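Frequently Asked Questions About Mineral Rights and Your Royalty Check

Marar Royalty Services, owner relations desk
Answers put together by Indira Lobo

I've been answering the owner line at Marar for a good many years now, and the same questions come around every spring when the tax forms have gone out and everybody has had a chance to sit down with them. So I've written the answers the way I'd give them over the phone, which means some of them wander a bit. If yours isn't covered, call us. We really do like hearing from folks.

I just inherited mineral rights from my aunt. What do I do first?

First of all, I'm sorry about your aunt. There is no great hurry on most of this, so take your time. When you're ready, we'll need a copy of the death certificate and either the probate papers or an affidavit of heirship that has been recorded in the county where the minerals are. That last part trips up a lot of families, because the will may have been probated in the state where she lived and the land may be three states away. Until the county has something on file, we can't move the interest into your name, though we do hold the money for you and it doesn't go anywhere.

What is the difference between owning the land and owning the minerals?

You can own one without the other, and plenty of people do. Somebody's grandfather sold the farm in the thirties and kept what was underneath it, and now the grandchildren get a check every month for a place they've never set foot on. If you own only the surface, you'll usually be paid for damages and for the road and the pad, but the royalty goes to whoever holds the minerals. The deed will tell you, and if the deed is hard to read (some of them are dreadful), a landman or an oil and gas attorney can run the title.

Why is my check smaller than it was last year?

This is far and away the question I get most. There are usually a few things going on at once. Prices move, of course, and you are paid on the price for the month the oil was sold, so a drop you saw in the news will show up on your check a couple of months afterward. The well itself is the other piece. A new well comes on strong and falls off quickly in its first years, then settles into a long, slow decline. One of the Grirwood wells went from 331 barrels a day down to 91, and every owner in that unit wanted to know what had gone wrong. Nothing had. It's simply how those wells behave, and it helps to know that before you go and plan a new kitchen around the first few checks.

My statement has a decimal number with a whole string of zeros. What is that?

That's your decimal interest, your share of everything the well brings in. It's figured from how many acres you own, how many acres are in the unit, and the royalty rate in your lease. The Grirwood unit is 246 acres, so if you own 2 of them, you divide the one by the other and then multiply by your royalty rate. Do it on a calculator and write it on a card and keep the card with your lease. If the number on your division order doesn't match, please don't sign it yet. Call and we'll go through it together, line by line if need be.

What are all these deductions?

Oil and gas generally have to be gathered, treated and hauled before anybody will buy them, and some leases let the operator charge a portion of that cost to you. Other leases say flat out that they can't. It comes down to the wording in your particular lease and, in some cases, to the state you're in, so I can't give one answer that fits everybody. State severance tax is taken out too, and you'll see it in its own column. The lines marked with a T are transportation and the ones marked with a P are processing. 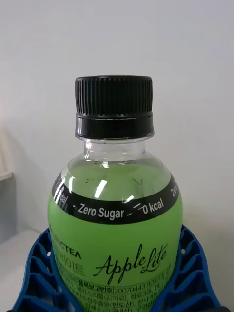 If you think a deduction shouldn't be there, send us a copy of the lease page you're looking at, with the paragraph marked, and a copy of the statement. It takes our people a while to look into these, and we'd sooner take the while and get it right.

A company called and wants to buy my minerals. Should I sell?

Oh, I wish I could tell you! We aren't allowed to give advice on that, and I wouldn't trust anybody who gave it over the phone in five minutes. I will say that an offer letter with a short deadline doesn't oblige you to anything, and please be careful about cashing a check or draft that comes with papers attached until somebody you trust has read them.

The operator changed from Travari to Pendo. Do I need to sign a new lease?

No, your lease carries over just as it is. When Pendo took over those wells you should have had a letter and possibly a new division order. Your owner number did change, so use the new one when you call. The first check under a new operator often runs late, and it usually catches up with the next one.

Why didn't I get a check this month?

Most likely the balance didn't reach the minimum, in which case it rolls forward until it does. The other common cause is an old address. If you've moved, send us a signed note with your owner number, the old address and the new one. Email is fine for questions, but an address change has to have a signature on it.

When is the best time to call?

Mornings, between 8:30 and 11:00, are quietest. May is busy, so leave a message and speak slowly when you give the number.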